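I finally finished the big green book on Portuguese tiles, all 31 chapters of it, and I have so much to say! It took me from the start of July until now, mostly in the evenings after nine when the apartment cools down and I can sit still for an hour.

I picked it up because Nhung Dương would not stop talking about it at dinner. She had borrowed it twice and then bought her own copy, and she kept reaching across the table to draw patterns on my napkin. By dessert I had asked to borrow it (she said no, get your own, and she was right).

What I love most is how patient the writer is with one small thing. There's a whole chapter on blue. Just blue! How it bleeds a little at the edge of a brushstroke, how two painters in the same workshop could be told apart by how they finished a leaf. I read that chapter on the bus, missed my stop and walked back up the hill still reading.

The middle of the book is slower. Chapters 13 to 17 deal with shipping and taxes, and I did need a snack to get through some of it — but then comes the part about broken tiles being put back on the wall in the wrong order, and I was wide awake again. You get half a face next to a piece of a boat next to somebody's sleeve. I think I'd rather have one of those walls than a perfect one.
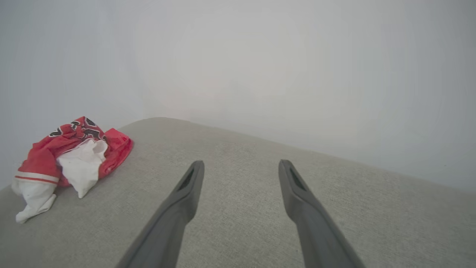 Plain gray-beige fabric, after 31 chapters of pattern.

I've been reading with a pencil, something I never used to do. My friend Hậu Đồng writes full arguments in the margins of his books, with underlining, and I used to find it shocking. Now I have little stars all over mine, and three stars means I have to tell someone right away. Poor Youssra El Idrissi got a lot of messages from me this month. She answered nearly all of them, and she sent back a photo of the stairwell in her grandmother's old building, which sent me off reading about Moroccan tile for a whole evening.

So that's next! I have a library hold on a zellij book and I'm number 3 in line. In the meantime I'm going back to the chapter on blue, this time with the plates open beside me, and I want to try copying one of the borders in watercolor. My brushes are terrible and I can't draw a straight line, so it'll be a wobbly one. If you have a favorite book about tiles, or pottery, or any kind of pattern at all, please leave the title in the comments.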